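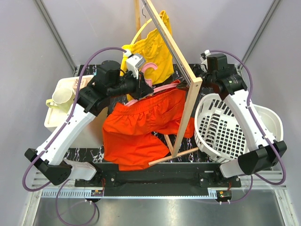
By Uzma Swati | December
14 comments | 118 shares

Plastic hangers are cheap enough that few people compare them. I bought two sorts for a small laundry corner: the moulded Fivdale in pink and the thinner Skukimo in yellow. Both have had three months of daily use on a pale wooden drying rack.

The Fivdale is the stiffer of the two. It weighs little, but the arms keep their line under a damp jumper and the hook does not twist. Shorts are its weak point. An elastic waistband has nothing to grip, so a pair laid over the bar sags to one side and slides off with a light knock. Folding them at the crotch seam helps a little.

The Skukimo takes up less rail, and that matters on a narrow rack. It bends under anything heavier than a shirt – the bend goes once the load comes off, though I would not leave a wet towel on it overnight. Thin, crinkly fabrics hang well enough and dry at the same rate on either.

Neither has notches for straps. The moulding seam on the Fivdale was rough at the neck on two of mine and needed a minute with fine sandpaper. The Skukimo had no such fault.

For general drying I would buy the Fivdale again. The Skukimo is adequate for shirts and children's tops. For shorts, use pegs.

Filed under: Laundry
151 people found this review useful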